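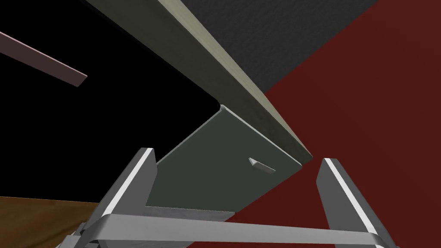

Skora Drawer and Door Module

Products Modules Downloads Licensing Support Contact

Skora is a planning and control package for mobile arms with a parallel gripper. The Drawer and Door module adds the motions for furniture that slides or swings: kitchen drawers, cabinet doors, file units. It runs on top of Skora Base and uses the same robot description files.

The simulator view on this page is from the wrist camera, with both fingers in front of a partly open drawer under a countertop. The handle is a short bar on a dark front panel. The handle detector works from this viewpoint and needs no markers on the furniture.

What the module does

Handle detection returns a grasp pose and an opening direction for each handle it finds. You can accept the first result or pass the list to your own ranking code.

The pull planner keeps the gripper on a straight line for drawers and on an arc for doors. If the measured force goes over the limit you set, the arm stops and reports the position where it stopped. The default limit is 60 N.

Clearance checking covers the fingers, the crossbar and the wrist against countertops that overhang the drawer front. Set the overhang in the cabinet file, or let the module estimate it from depth data.

Simulation

A license includes the Pirnitz scene pack, with 200 kitchen layouts. Panel color, handle type, floor, wall color and starting drawer position can all be changed from a script. The control code is the same in simulation and on the arm, and only the driver line in the config file changes.

Requirements

Skora Base, release 5 or later
A parallel gripper with position feedback
Wrist camera with depth
Stastum or Rutherford arm driver (other drivers on request)

Licensing

Each license covers 2 robots and any number of simulation machines. Updates are included for the license term. Trial keys run for 60 days and have every function turned on. To get one, send the name of your arm and gripper through the contact form.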